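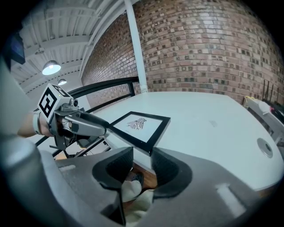 Toivo Hyvönen thinks we should quit filtering out the tilted starts. His point, made over my shoulder while I was scrubbing through the bird frame recordings, is that a frame lying square to the table edge is the easy case, and if the policy only ever sees the easy case it will learn "reach straight ahead" and call that perception. He wants the corner-first grasps in the training set, all of them, even the ugly ones.

I'm sold. Notes from 23 August 2023, bench by the brick wall, Staniforth.

What we are testing: does it help a two-arm policy to be told where its hands are relative to each other? Up to now each Drolell gripper has tracked itself and we have stitched the two paths together afterward in a shared map. It works, mostly. But the map drifts, and when both hands are on the same object a small drift matters a lot. With a rigid thing like a picture frame there is no slack to hide in. If the left path says one thing and the right path says another, the replay arms either squeeze the frame or pull it apart.

So: marker cube on the left gripper, and the right gripper's wide camera sees it whenever the hands are close. Every sighting gives a direct left-to-right pose, no map involved. We keep the map for the long moves and let the cube pull things back into line when it's in view. The nice part is that the cube is most visible exactly when we most need it, with both hands coming in on one object!

Setup as run:
- 4 objects, the bird frame being the hardest by a distance
- 900 demonstrations kept out of 1,000 recorded
- object placed by whoever isn't demonstrating, any angle they like
- lens calibration redone this morning for both sides
- Nener training script unchanged except for the extra input

The discarded ones were nearly all cases where the person doing the demo covered the cube with their own forearm or turned the left wrist so far that only one thin sliver of a marker face was showing. I'd been blaming the lighting for these. Wrong! I went through a batch by hand and the pendant lamps are innocent, at least so far. The detector does fine at this bench.

Result, the part I keep grinning at: with the relative pose as input, the frame lift on the replay arms finishes cleanly on most tries, and the failures look different. Before, the typical failure was a twist. One side would arrive early, push the frame around its far corner, and the other side would close on air. Now when it fails, it fails at the grasp, with both hands in sensible places and one pad sitting too high on the border. That is a far better problem to have. A pad that's too high is a depth question for one hand. A twist is a mess involving everything.

Jade Bickerstaff asked whether we're measuring the cube or measuring the extra data, which is fair. The old baseline was trained on a smaller set. I've queued a run with the same 900 demonstrations and the relative pose input zeroed out. If the twist comes back, it's the cube. If it doesn't, I owe her lunch and we rewrite the section.

Details I'll want later:

The drift check. We parked both grippers in the docking jig before and after each batch and compared the map's answer to the jig's. Worst gap across the day was 7 mm, map only. With cube corrections on, I couldn't separate the gap from the wobble of the jig itself, so don't quote a number for that until the jig is stiffer. Toivo wants to shim it.

Marker flips. When the camera sees one face nearly straight on, the pose solver sometimes picks the mirror answer and the left hand jumps for a few samples. Seeing a second face fixes it. I added a rule that a single-face sighting has to agree with the last good pose before it counts. It's a crude rule and I love it. The jumps are gone from every log I've opened.

Demonstrating style matters more than I expected. I come in low and flat. Jade comes in from above and tips the frame up on a corner before the second hand closes, and her way gives the camera a longer look at the cube. Mixed styles in one set didn't hurt training as far as I can see, which I would not have bet on.

Wrist straps: tight. A loose one let the housing rock in my hand and the tracking picked up every bit of it.

The glossy white tabletop gives the map very little to hold on to. Most of its good features come from beyond the table, the brick especially. Worth remembering before we send the kit to Drenside, where I'm told the walls are plain plaster. We should record a test set there first with the cube corrections switched off, so we know how bad the map is in that room before we start leaning on the fix.

Open items:
- zeroed-input run, compare by failure type as well as by success
- put Toivo's corner-first starts back in and retrain
- second cube on the right gripper? Then either camera could supply the sighting. More weight out front, though, and my wrist was complaining by the last batch
- stiffen the jig
- write up the single-face rule properly in the Nener readme
- book the Drenside room for September, ask about lights

Logs and calibration files are in the shared folder under Drolell, newest on top. The left gripper is on the charger.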